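On being paid in exposure, and other small coins

10/04/2018

Last week I received again the kind of e-mail which every illustrator receives. A new café wants drawings for the wall and the menu. There is no budget, but many people will see the work, and my name will be written in the corner. The person was polite and I think she believed that this was a good offer. I wrote three answers and deleted all of them.

When I moved to this country I said yes to everything. I drew a poster for a choir, a logo for a dog school, and one time a whole calendar for a shop called Kurcombe, which sold candles and closed before the calendar was finished. For the calendar I got 20 candles. I am still burning them. At that time I did not know the usual prices, and my English was not good enough to argue, so a free job felt safer than a paid one. If you ask for money you must be able to explain why.

The first time I was paid properly was by Wróbel, a small printing house. They needed a cover for a book of children's poems and they asked me, "What is your fee?" I had no fee. I looked at the wall and said 300 dollars, and they said fine, so quickly that I understood I could have said more. I was a little angry with myself on the bus, and also very happy. 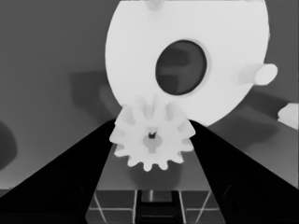
After that I made a list of prices and put it in a drawer. I changed it each January. For some years I was ashamed of it, as if a person who has a price list cannot also love the work. My parents were not artists, and in our house art was something you did after dinner, when the real work was done. I think this is the root of it for me. Money for drawing still feels a little bit like money for singing in the shower.

But I notice that the person who prints the café menu will be paid. The person who paints the wall white before my drawings go on it will be paid too, and will not be told how many people are going to look at his white paint.

I don't want to be too strict about it. I have done free work that I am proud of. I drew 14 birds for the waiting room of a clinic, and I would do it again tomorrow. Nobody there promised me anything in return. They asked if I had time, I had time, and they gave me very good soup. When somebody promises you "visibility", it is a payment, only in a currency which my landlord does not accept. I would prefer a clear question – can you do this for free, yes or no?

There is also the middle way, to exchange. My friend who makes ceramics has done this with her dentist. I traded two small paintings for a bicycle, and both of us were sure that we had won. An exchange can work well, I believe, when each side needs the thing and you agree before you start. With the candles we did not agree before. 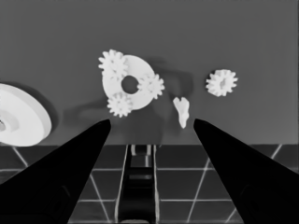

Small white parts on a gray surface, computer rendering.

In the end I sent the café a fourth answer. I thanked her, I gave the price for the menu alone, and I wrote that the wall could wait until the business is going well. I also wrote that she may pay in 2 parts if it is easier. I did not apologize, although I put "unfortunately" in the first sentence and had to take it out again.

She has not replied yet. If she says no, I will still go there for a coffee when they open, and I will look at what they have put on the wall.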